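Ticket: Rechter Arm bleibt in der Simulation neben dem Tisch stehen, Planer meldet „no valid goal“
Projekt: Greltari, Zweiarm-Szene mit Kurbelgerät
Gemeldet von: Gheorghița Dobre
Bearbeitet von: Debashish Kanagaratnam

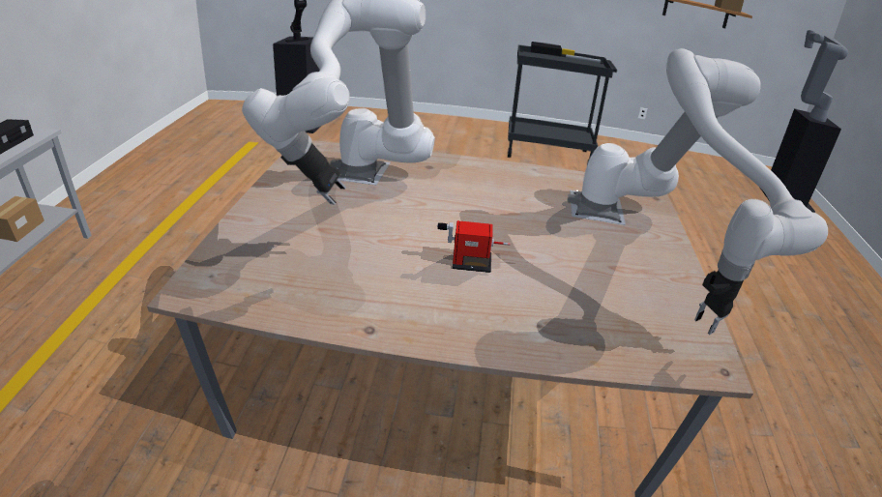
Fehlerbeschreibung

Nach dem Laden der Szene soll der linke Arm die Kurbel vom roten Gerät greifen und der rechte Arm das Gerät von der anderen Seite halten. Der linke Arm bekommt eine gültige Bahn. Für den rechten Arm bricht der Planer nach 2,000 s ab, der Greifer bleibt rechts außerhalb der Tischkante über dem Boden. Von 79 Startversuchen sind 21 durchgelaufen, alle anderen haben den gleichen Abbruch.

Version: Planer aus dem Zweig Trisier, Stand Mai. Mit dem alten Zweig habe ich es nicht probiert.

Was ich schon geprüft habe

Gelenkgrenzen rechts: stimmen mit der Konfiguration links überein.
Kollisionsprüfung ausgeschaltet: rechter Arm findet sofort eine Bahn, aber sie geht durch das Gerät.
Zeitlimit verdoppelt: keine Änderung.

Antwort Debashish, 10:40

Danke für die genaue Meldung. Bitte schicke mir noch die Kollisionsgeometrie vom Gerät. Ich vermute, dass der dünne rote Stift an der rechten Seite mit in der konvexen Hülle ist. Dann wird die Hülle auf dieser Seite viel zu groß und die Greifpose liegt darin.

Antwort Gheorghița, 11:15

Datei ist angehängt. Du hast recht, es gibt nur eine einzige Hülle für alles: Gehäuse, Kurbel, Stift und Grundplatte. Links stört es nicht, weil wir für die Kurbel die Berührung erlauben.

Antwort Debashish, 14:05

Ich habe die Hülle in vier Teile zerlegt und den Sicherheitsabstand für den Stift extra gesetzt. Außerdem war die Zielpose rechts noch im Koordinatensystem der linken Basis angegeben, das ist mein Fehler vom letzten Umbau. Beides ist im Trisier-Zweig eingecheckt. Bitte den Cache der Szene löschen, sonst wird die alte Hülle geladen.

Antwort Gheorghița, 16:30

Cache gelöscht und 300 Starts über den Mittag-Seed laufen lassen. Kein Abbruch mehr beim rechten Arm. Die Bahn macht am Ellbogen einen unnötig großen Bogen, dafür eröffne ich ein eigenes Ticket.

Status: gelöst, wartet auf Review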